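How a New Medicine Gets Paid For

A medicine starts as an idea. Before it can become a pill or a shot that a doctor gives you, many people have to test it, and all of those people need to be paid. This page explains where the money comes from.

Step 1: The question

Most new medicines begin in a university lab. A scientist asks a small question, such as "Why does this cell stop working?" The money for this stage is usually a grant. A grant is money that does not have to be paid back. The scientist has to write a report saying how it was spent.

Step 2: The company

A lab can find out how a cell works, but it is not set up to make medicine. For that, someone starts a company. A very new company is called a startup. It has nothing to sell yet, so it needs money from investors.

An investor gives the company money and gets a share in return. A share is a small piece of the company. If a company is cut into 20 equal shares and you own one, you own one-twentieth of it. If the company later becomes valuable, your share does too. If the company closes, your share is worth nothing.

Step 3: The tests

The medicine is first tested on cells and often on animals. Then it is tested in people, in studies called clinical trials. There are usually three phases:

Phase 1: a small group. The main question is whether the medicine is safe.
Phase 2: a larger group. Does it seem to help, and what is the right amount?
Phase 3: a very large group. Does it work better than the treatment people already have, or better than no treatment?

Each phase costs more than the one before it. From the first idea to the last test can take more than 10 years.

A worked problem

Smaranda Coman and Radu Gavrilă start a company called Steneck. They want to test a medicine for asthma. Their Phase 1 trial costs 1,265 coins. Their Phase 2 trial costs 2,334 coins. How many coins do they need for both?

1,265 + 2,334 = 3,599 coins

An investor called Oshima offers to pay for Phase 1 now, and for Phase 2 only if Phase 1 goes well. This is called paying in stages. It protects the investor — if the medicine is not safe, Oshima has not spent the other 2,334 coins.

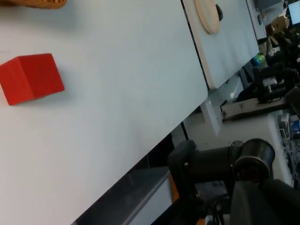
Paying in stages is harder for the company. Steneck cannot be sure it will have money next year, so it may have to wait before it hires more scientists. If Phase 1 goes badly, Smaranda and Radu must find a different investor or stop.

Who decides if it can be sold?

Investors do not decide this. A government agency reads all the test results, including the bad ones. It can say yes, say no, or ask for another trial.

Words to know

Grant: money that is not paid back
Startup: a very new company
Share: a piece of a company
Clinical trial: a test of a medicine in people

Text by Brândușa Jitaru. Checked by Harpreet Ross. Updated February 21, 2026.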